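Matte finish

A matte finish is a surface condition in which incoming light is scattered over a wide range of directions, so that the surface shows little or no mirror-like reflection. The term is used for paints, papers, plastics, ceramics, textiles and metals. Its opposite is a gloss finish. Intermediate grades are sold under names such as eggshell, satin, low sheen and semi-gloss, although the boundaries between them differ from one maker to the next.

Optical basis

Light striking a surface is partly reflected at the outer boundary and partly transmitted into the material. On a smooth boundary the first portion leaves at an angle equal to the angle of arrival, and an observer placed at that angle sees a highlight or an image of the light source. On a rough boundary each small facet reflects in its own direction, and the highlight is spread until it can no longer be picked out. Light that enters the material is scattered by pigment or filler particles and comes out diffusely. This second portion carries most of the perceived colour.

An ideal matte surface, called a Lambertian surface, has the same apparent brightness from every viewing angle. No real coating behaves in this way at all angles. Most matte surfaces develop a visible sheen when viewed close to grazing incidence, an effect familiar from walls seen along their length beside a window.

Dark matte surfaces tend to look lighter than gloss surfaces made with the same pigment. The scattered boundary reflection adds a small amount of white light in every direction, reducing the depth of the colour. Wetting or varnishing the surface fills the roughness and restores the darker tone.

Computer graphics

In rendering software, matte materials are commonly approximated by a diffuse term that depends only on the angle between the surface and the light. More elaborate models treat the surface as a collection of microscopic facets and use a roughness value to set the width of the highlight. At high roughness the highlight fades and the shape of an object is conveyed mainly by differences in shade between its faces.
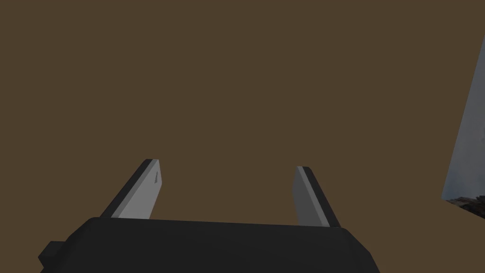 Dark grey matte surfaces in a computer-rendered view, with a plain brown background.

Diffuse materials require little computation, and they remain usual where large numbers of images must be produced or where reflections would add nothing useful. A uniform matte surface without texture gives few cues to distance, and viewers may find it hard to judge whether a plane is upright or lying flat.

Production

Paints are made matte in 2 principal ways. The first is to raise the proportion of pigment and extender relative to binder, so that particles protrude from the dried film. The second is to add a flatting agent, usually fine silica or wax, which roughens the film as it shrinks during drying. Excessive use of either method weakens the coating.

Plastics generally take their finish from the mould. Mould faces may be blasted, etched or machined to the required texture. Metals are treated by bead blasting, brushing or chemical etching, and aluminium is often anodized afterward. Coarse abrasive papers leave directional scratches that produce a streaked sheen; grades of 800 and finer are used where an even appearance is wanted, with 2,000 grit generally approaching a polish.

Measurement

Gloss is measured by directing a beam at the surface and comparing the reflected intensity with that of a polished black glass standard. Measurements are usually taken at 60 degrees from the perpendicular, with 85 degrees preferred for matte samples, where the steeper geometry separates low readings more clearly. A flat wall paint may read about 7 gloss units at 85 degrees. Visual comparison against printed sheen cards is still common in the painting trades.

Wear and maintenance

Matte surfaces conceal dents, filler and uneven plaster better than gloss surfaces do. They are more easily marked. Rubbing flattens the high points and leaves a shiny patch, a fault known as burnishing, which cannot be removed by washing. Skin oils fill the texture and produce a similar patch that can often be cleaned with mild detergent. Waxes and polishes sold for gloss finishes are unsuitable for matte automotive coatings.

See also: Albedo; Diffuse reflection; Gloss (optics); Patina; Surface roughness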